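5.3 Erste Inbetriebnahme des Luftbefeuchters Fadero 300

Stellen Sie das Gerät vor dem ersten Einschalten zwei Stunden bei Raumtemperatur auf, wenn es kalt gelagert oder transportiert wurde. Der Netzstecker bleibt in dieser Zeit gezogen.

Aufstellort wählen

1. Stellen Sie den Fadero 300 auf eine ebene, waagerechte und wasserfeste Fläche.
2. Halten Sie zu Wänden und Vorhängen einen Abstand von mindestens 10 cm ein.
3. Richten Sie den Nebelauslass in den freien Raum.
4. Verlegen Sie das Netzkabel so, dass niemand darüber stolpern kann.

VORSICHT
Der Nebel kann empfindliche Oberflächen angreifen. Unbehandeltes Holz, Papier und Elektrogeräte gehören nicht in die Nähe des Auslasses.

Auch Gegenstände aus Naturfasern nehmen Feuchtigkeit auf. Körbe, Matten und Lampenschirme aus Geflecht können sich verziehen oder stockig werden, wenn sie dauerhaft im Nebel stehen.

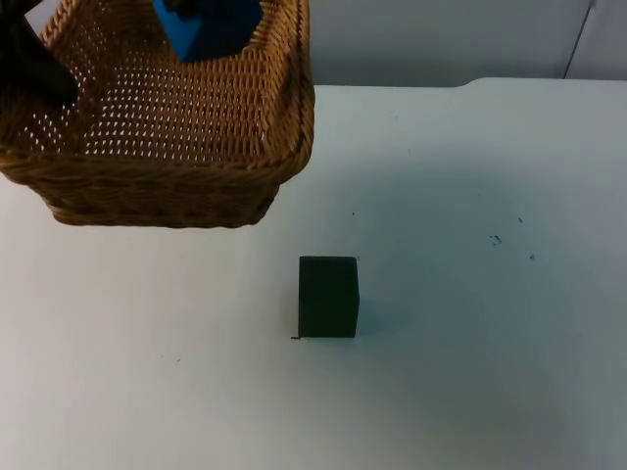 Prüfen Sie die Luftfeuchte in den ersten Tagen mit einem separaten Hygrometer. Der eingebaute Sensor misst direkt am Gehäuse und zeigt deshalb meist etwas höhere Werte an als in der Raummitte.

Wassertank füllen

5. Schalten Sie das Gerät aus und ziehen Sie den Netzstecker.
6. Heben Sie den Tank am Griff senkrecht nach oben ab.
7. Drehen Sie den Tank um und schrauben Sie den Verschluss gegen den Uhrzeigersinn ab.
8. Füllen Sie kaltes Leitungswasser bis zur Markierung MAX ein. Bei hartem Wasser verwenden Sie die Kalkpatrone Esow 114.
9. Schrauben Sie den Verschluss handfest zu. Trocknen Sie die Unterseite des Tanks ab.
10. Setzen Sie den Tank ein, bis er hörbar einrastet.

Hinweis: Duftöle und andere Zusätze dürfen nicht in den Tank gegeben werden. Sie beschädigen die Membran, und der Gewährleistungsanspruch erlischt.

Einschalten

11. Stecken Sie den Netzstecker ein. Die Anzeige leuchtet weiß.
12. Drücken Sie die Ein-/Aus-Taste. Das Gerät startet in Stufe 1.
13. Stellen Sie mit den Pfeiltasten die gewünschte Luftfeuchte ein. Für Wohnräume empfehlen wir den Bereich zwischen 40 und 55 Prozent.

Blinkt die Anzeige rot, ist der Tank leer oder nicht richtig eingesetzt. Erscheint der Code 317, lesen Sie weiter in Abschnitt 8, Störungen beheben.

Ersatzpatronen erhalten Sie im Fachhandel oder direkt beim Astedeo Kundendienst.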